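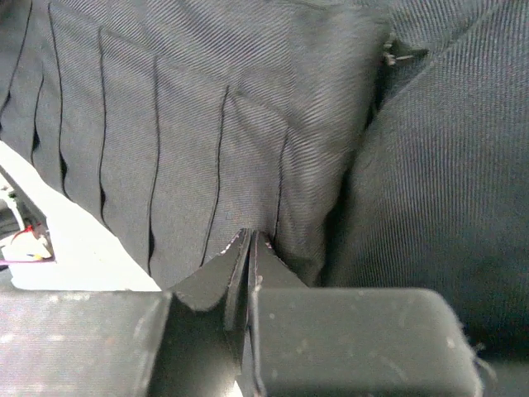
Grey twill fabric with dark seams.

Why do basketball players need to rest?

A basketball match looks like one long burst of running, but the people on court are not the same from start to finish. Each team has five players on court at a time, and the others wait on the bench. The coach may change them over as often as the rules allow. These changes are called substitutions, and they are an important part of the game.

What happens when a player gets tired?

Basketball players sprint, stop, jump and turn many times in a match. Muscles need energy to do this work. When they have been working hard, they cannot push as strongly or as quickly as before. We call this fatigue. A tired player may be slow to get back and defend, and shots may fall short of the basket because the legs give each shot much of its power.

The brain is affected too. It becomes harder to notice where team-mates are standing or to choose the right pass.

How does a short rest help?

During a rest, the heart and the breathing begin to slow down. Blood carries oxygen to the muscles, and the player can take a drink. Even 2 minutes on the bench can make a difference.

Players on the bench still have a job to do. They watch the match, listen to the coach and look for what the other team is doing.

Who decides when to make a change?

The coach decides. At the Nunstead junior club, coach Lejla Kelmendi writes a plan before every match. It shows which players will start and when each one will have a rest. "I tell the children that coming off is not a punishment," she says. "Everyone in the team comes off at some point – including the best shooter."

The plan can change during play. A player may be hurt, or may have committed too many fouls.

What about rest between matches?

The body also needs time to recover after a match. Sleep is the most important part of this, together with good meals and plenty of water. The Nunstead juniors play on Sunday and do no hard running the day after. Their season starts in September with light training, and the sessions become longer over the first 6 weeks.

Words to know

Substitution: when one player leaves the court and another takes their place.
Bench: the seats where players wait during a match.
Fatigue: tiredness caused by hard work.
Recovery: the time the body needs to get its strength back.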